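Zetel Sets August Premiere for Second Season of "Drokdale," with Full First-Season Marathon and Two New Companion Specials

Drokdale returns to Zetel this August with 10 new episodes of the family drama, the network announced. The season opens with a two-hour premiere at 9 p.m. Eastern, following an all-day marathon of the first season.

Created by Cillian Rafferty and produced by Mivetti, the series follows three generations of a household that runs the last ferry service to a small island town. Ita Dolan and Nuala Conneely return as sisters Bríd and Hanna Darwish. Maya Awwad joins the cast as a harbor inspector whose arrival reopens an old dispute over the family license.

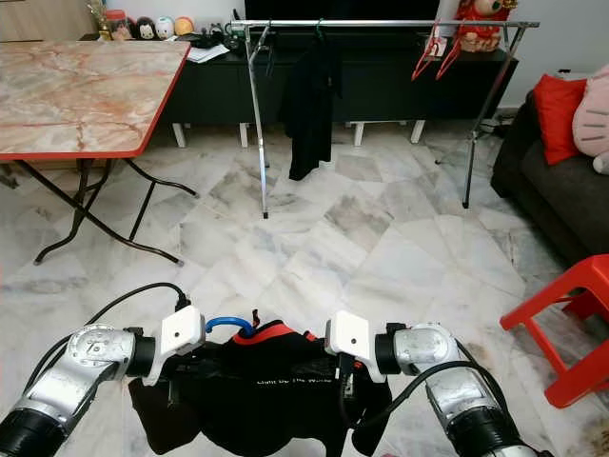
The new season moves much of the action from the harbor into the family home, and costume designer Aoife Cronin has revised the wardrobe to match. Oilskins and uniforms give way to everyday clothes in dark colors. Printed casual wear, such as the black garment with a red trim band and the words "Light Up The World" in small white letters, sits beside plainer pieces in the younger characters' closets.

"We spent the first season on the water," said Rafferty. "This time we wanted to stay in the house and let people finish their arguments."

Zetel will also air two half-hour specials: "Drokdale: The Crossing So Far," a catch-up program for new viewers, and "Drokdale: Inside the House," with cast interviews – including Dolan and Conneely's first joint conversation about the series.
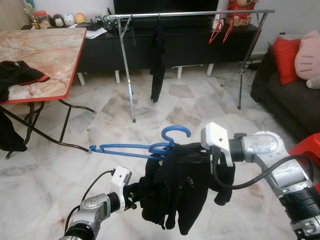
A black garment on a blue plastic hanger.

New episodes will be available on demand the morning after broadcast. The first season is available now to all Zetel subscribers.

Press screeners and cast interviews may be requested through the Zetel media office.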